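겨울옷 정리하다가 하루가 다 갔어요

12월 들어서고 나서야 겨울옷을 꺼냈다. 매년 이렇다. 11월에 "이번 주말에는 꼭 해야지" 하다가 아침에 코가 시려서 깨면 그제야 압축팩을 뜯는다. 올해도 얇은 바람막이 두 개 겹쳐 입고 출근하다가 버스 정류장에서 덜덜 떨고 나서 결심했다 ㅋㅋ

우리 집은 옷장이 작다. 이사 올 때 집주인 아주머니가 "붙박이장 있어서 편할 거예요" 하셨는데, 붙박이장이긴 한데 깊이가 너무 얕아서 두꺼운 코트는 옷걸이를 비스듬히 걸어야 문이 닫힌다. 그래서 계절이 바뀔 때마다 침대 밑 상자랑 옷장 내용물을 통째로 바꿔야 한다. 반나절이면 될 줄 알고 시작했는데 저녁까지 갔다.

일단 압축팩. 작년에 Clendico에서 나온 거 대용량으로 샀는데 한 개는 멀쩡하고 한 개는 바람이 다 들어가서 빵빵해져 있었다. 상자 뚜껑이 왜 들려 있나 했더니 그거였다. 밸브 쪽에 먼지가 끼면 그렇게 샌다고 어디서 읽은 것 같아서 면봉으로 닦아 놨는데, 여름옷 넣고 나서 또 부풀면 그냥 버릴 생각이다. 그냥 부직포 가방이 제일 속 편한 것 같기도 하고...

꺼낸 옷에서는 그 특유의 냄새가 난다. 곰팡이 냄새는 아니고 오래 접혀 있던 천 냄새랄까. 엄마는 꺼내자마자 무조건 다 빨아야 한다는 파인데 나는 솔직히 니트까지 전부 다 빨 자신은 없다. 그래서 나름 기준을 정했다. 맨살에 닿는 건 빨고, 겉에 입는 건 하루 널어서 바람만 쐬어 준다. 코트는 욕실에 걸어 두고 뜨거운 물을 틀어서 김을 좀 쐬면 구김도 펴진다. 이건 Tâm Bùi가 알려 준 방법인데 진짜 효과 있음! 다만 욕실에서 꺼내고 나서 완전히 마를 때까지는 옷장에 넣으면 안 된다. 작년에 성급하게 넣었다가 안쪽 벽지까지 눅눅해져서 한참 고생했다.

플리스 얘기를 하자면 할 말이 많다. 플리스는 뜨거운 물이랑 건조기가 쥐약이다. 예전에 아끼던 걸 수건이랑 같이 고온으로 돌렸다가 겉이 다 뭉쳐서 오래된 인형 털처럼 됐다. 그 뒤로는 무조건 찬물, 뒤집어서, 세탁망에 넣어서, 섬유유연제 없이. 수건이랑은 절대로 같이 안 돌린다. 수건 보풀이 플리스에 붙으면 테이프로 밀어도 밀어도 끝이 없다. 특히 진한 색은 하얀 먼지가 너무 잘 보여서 나가기 직전에 현관에서 돌돌이를 붙들고 있게 된다.
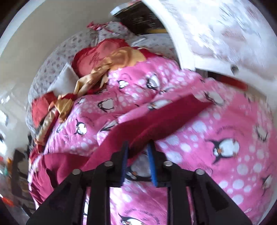
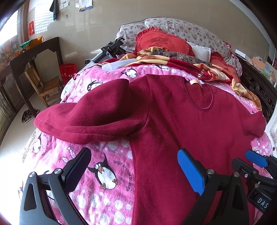 펭귄 이불 위의 빨간 옷.

개는 방법도 올해 좀 바꿨다. 전에는 무조건 네모나게 접어서 위로 쌓았는데, 그러면 맨 밑에 있는 옷은 겨울 내내 한 번도 안 입게 된다. 꺼내려면 탑이 무너지니까 ㅠㅠ 이번에는 소매를 안쪽으로 넘기고 반으로 접은 다음에 돌돌 말아서 세로로 꽂았다. 두꺼운 옷은 말면 부피가 커져서 서랍에 몇 개 안 들어가긴 하는데, 한눈에 다 보이니까 아침에 고르기는 훨씬 편하다. 니트는 말지 않고 그냥 접었다. 목 부분이 늘어나는 것 같아서.

그리고 버릴 옷. 이게 제일 오래 걸린다. 옷 정리의 8할은 옷을 들고 멍하니 서 있는 시간이라고 생각한다. 대학 때 산 체크 목도리, 사이즈 안 맞는데 비싸게 준 조끼, 언젠가 산에 갈 때 입으려고 둔 방수바지(산에 안 간다). 2년 동안 안 입었으면 버리라고들 하던데, 나는 그 기준으로 하면 작년에 이사 짐에 묻혀서 못 입은 옷까지 다 나가야 해서 좀 억울하다. 결국 커다란 봉투 하나를 채웠다가 다시 목도리만 꺼냈다. 목도리는 자리도 별로 안 차지하니까...

멀쩡한 것들은 중고 앱에 올려 봤다. Veloso 패딩은 올린 지 한 시간 만에 연락이 왔는데 첫 마디가 "네고 되나요"였다. 깎아 드렸더니 거기서 또 2,000원만 빼 달라고 하셔서 잠깐 고민하다가 그냥 드렸다. 봉투째 헌옷 수거함까지 들고 가는 것보다는 낫지 뭐. 반대로 Trollex 등산 양말 새 상품은 아직도 조회수만 올라가고 소식이 없다. 지금 보니까 조회수가 131인데 찜이 하나도 없다. 제 양말이 뭐가 문제인가요 여러분.

정리하면서 주머니 뒤지는 재미는 있었다. 코트에서 영수증 세 장, 다 녹아서 껍질에 붙은 사탕, 그리고 작년에 잃어버린 줄 알고 새로 산 립밤이 나왔다. 똑같은 립밤이 두 개가 됐다. 현금은 안 나왔다. 예전에는 겨울마다 만 원짜리 한 장쯤 나와서 기분이 좋았는데 이제 현금을 안 쓰니까 그런 재미도 사라졌다.

다 끝내고 나니까 저녁 여덟 시가 넘어 있었다. 배가 너무 고픈데 밥할 기운은 없고 해서 집 앞에 새로 생긴 Stultcombe에 가서 수프랑 빵을 먹었다. 양파 수프가 생각보다 달아서 내 취향은 아니었지만 빵은 겉이 바삭하고 맛있었다. 다음에는 토마토 수프로 먹어 봐야지.

아, 혹시 방습제 쓰시는 분들은 뭐 쓰시는지 댓글로 좀 알려 주세요. 물 차는 통으로 된 건 작년에 옷장 안에서 한 번 엎은 적이 있어서 무섭고, 걸어 두는 타입은 옷장이 얕아서 문에 자꾸 끼어요. 신문지 넣어 두라는 말도 들었는데 요즘 신문지를 어디서 구하는지도 모르겠고요. 서랍용으로 작은 거 추천받습니다!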